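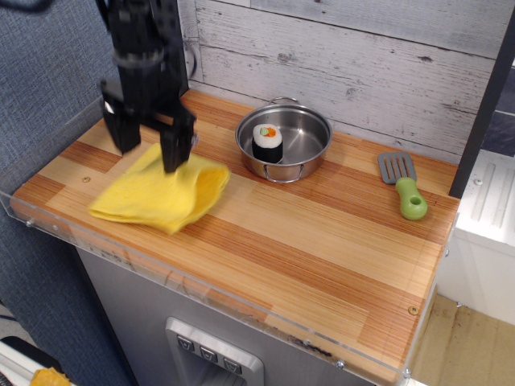 Re: [playroom-swap] cleaning cloths for play kitchens

Hi all, catching up on the list over coffee. I've been through a whole pile of cloths for our little kitchen, and the thin ones just won't stay folded (believe me, I've tried!). Yellow is my favorite because you can spot it right away, even bunched up on the counter next to the pot.

On April 15, 2026, a list member wrote:
> Does anybody use real cloths with a play kitchen, or only felt ones?
> I have 4 felt ones from Vendach and the kids ignore them.
> Also, where do you keep the food while you wipe down? 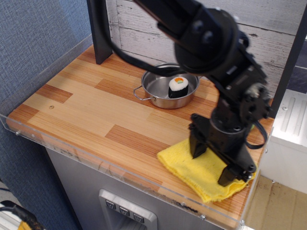
Real ones, all the way! I cut up an old towel and never hemmed it, and I'm not going to start now. The edges get a bit ragged, like on the yellow one, but it still folds into a decent rectangle and that's all I ask of it.

> Also, where do you keep the food while you wipe down?

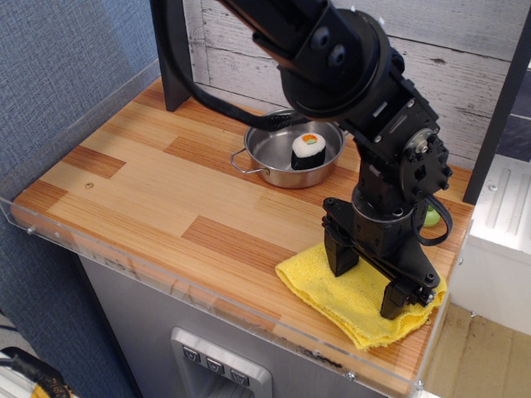
I used to put everything back in the bin first, and that took forever. Now small stuff goes in whatever dish is handy, so the sushi roll sits in the steel pot and I wipe the wood right up to the clear rim. Crumbs love that rim, so I go along it with a corner of the cloth.

As for felt, I bought 3 from Roltine last December and they pilled like crazy. They're in the doll bed now, working as blankets, and I'd say that suits them much better. 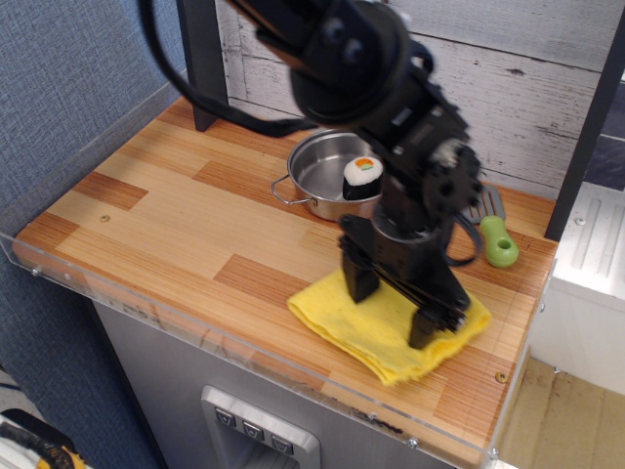
If you'd like to try terry, I have 6 spare squares I can bring to the next swap at Nasrallah. Just write me off list, and tell me if you want them hemmed so I can say no nicely :)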